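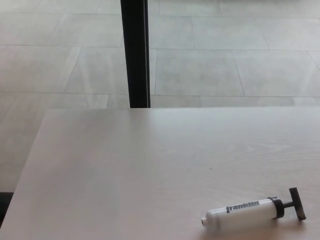
3.2 The hand pump

The pump used in the handling task is a small ball pump of the kind kept in a gym bag. It has a white cylindrical barrel with the name Franklin printed on it, a black cap at one end, a short plunger, and a black T-shaped handle. At the other end is a narrow white nozzle tip. We chose it from a list of household and sports items drawn up by Ewan Merrick in November, mainly for its moving part. Most of the items on that list are rigid all the way through. A pump is two pieces that slide against each other, and a person who picks it up carelessly can change its length while lifting it.

The barrel is smooth plastic and has no molded grip. People who own such pumps tend to hold the barrel in one closed hand and work the handle with the other. In the Pliltow interviews, which covered 35 adults who play or coach a ball sport, 25 said they always hold the barrel in the same hand. The others either switched when one arm got tired or could not say. We did not ask about left- or right-handedness, and the answers should be read with that in mind.

3.3 Where the pump is placed

The table is pale wood with a matte surface. Each trial starts with the pump lying on its side. We tried standing it on its handle during setup, but it fell over too often to be a fair starting position. On its side it rests partly on the crossbar of the handle, so the barrel is seldom quite level. A small roll is possible before the crossbar stops it. We mark nothing on the table and do not fix the pump in place, and its angle therefore varies between trials. Positions were drawn from the Rekamar layout sheet, which divides the tabletop into 8 areas.

Only the pump itself is used in this part of the study. The inflating needle was taken out of the set after the first day of setup, as it bent easily and was a hazard in the storage bin. No ball is inflated. Results for the needle and ball are left to the later work described in Section 6.

3.4 Two-handed hold

The hold of interest has one hand around the barrel and the other at the plunger. The barrel hand does most of the work. It has to keep the cylinder from turning and from sliding lengthwise, and it has to leave the capped end clear so that the second hand has room to come in. The plunger hand needs only a light pinch. Figure 2 gives one case, with the barrel close to level and the plunger reached from the side.
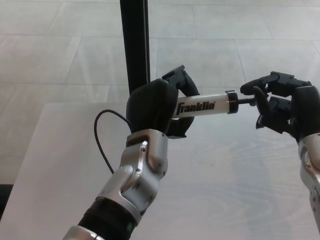

Figure 2. Two-handed hold on the ball pump. One black finger passes over the barrel and another passes beneath it, while the right hand pinches the end of the plunger.

A level hold is not how most people use a pump. With a ball on the floor, the barrel usually points down and the user leans on the handle. We kept the pump level for two reasons. Gravity then acts across the plunger instead of along it, so the rod does not slide under its own weight. A level barrel is also easier to compare with the other long items in the Ratanaporn set — the rolling pin, the flashlight, and the bicycle pump — which are all scored in the same position.

3.5 Scoring

A hold is scored as steady when the barrel stays in the first hand for the whole time that the second hand is on the plunger. Small turns of the barrel are allowed. If the plunger moves before the second hand reaches it, the trial is marked "early slide" and kept in the record. If the pump touches the table again, the trial ends there.

Two readers scored each trial separately from the Plallik log sheets and met afterward to settle differences. Most of these concerned the moment of first contact at the plunger, which is hard to fix when the fingers close slowly. The scoring sheet was revised once, on 2018-02-01, to add a box for trials in which the readers could not agree. Trials scored before that date were read again using the new sheet.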